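A place for everything, cut to fit

Greer Niven had lost the handle again. It was under the bench, naturally, behind a tin of screws, and by the time she found it she'd forgotten what she wanted it for. Most of us have a shed or a drawer that works like this. At Fotcombe they decided to stop.

The workshop is small and cold and has 577 items on its list, from clamps down to loose pegs. Three winters ago the list was on the wall and the items were everywhere. Now the rule is that anything used twice in a month gets its own rest. Not a box – a rest, shaped to it. Niven makes them in batches, usually late, usually with the radio on.
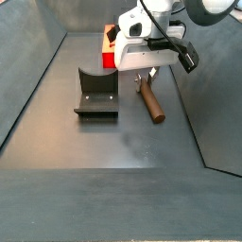
Issue 113 | Page 31

The black holder is typical of the printed ones. Two screws through the base, a back that stands up, and a curved dip along the top for something round to lie in. No lid, no clip. The brown handle with the silver fitting is the sort of thing that used to go walkabout – anything cylindrical rolls, that's the whole trouble with it.

Niven got the dip wrong for weeks. Too tight and you have to fight it. Too shallow and one knock sends everything to the floor. "You want to be able to drop it in without looking," she says. "If you have to look you wont bother." She sands the cradles by hand and is rude about people who don't.

The other half of the system is foam, and that's Jarmo Pelkonen's department. He cuts slowly, swears quietly, and buys his sheets from Bilyk in whatever colour is going cheap. Thick as he can get. Thin foam curls, he says, and then you've got a mat.

He started with plain round holes for pegs and then people began asking for odd ones. A star. A hexagon. Something for two bits that always get used together, so side by side in the same slot. He draws each on card first and keeps the cards, all of them, in an old Lundis biscuit tin.

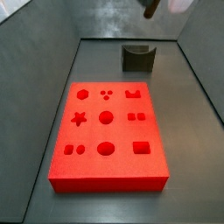

Words: Impi Rautiainen

Red is good for this, Pelkonen reckons, as the hollows go darker and you can spot a gap from the door. Nine positions, three by three. The star has come out a bit uneven and he knows it. The one with the two raised points, like a crown, is the one visitors ask about. He leaves a wide border round the lot, extra at the front, so theres somewhere to put your thumb when you lift the block.

Costs? Offcuts mostly. A decent knife, a lot of blades. Oskari Partanen, who runs the Huler tool library up the road, came to look in April and went home with 2 blocks and a borrowed pencil. He has since asked for more blocks. The pencil is still at Huler.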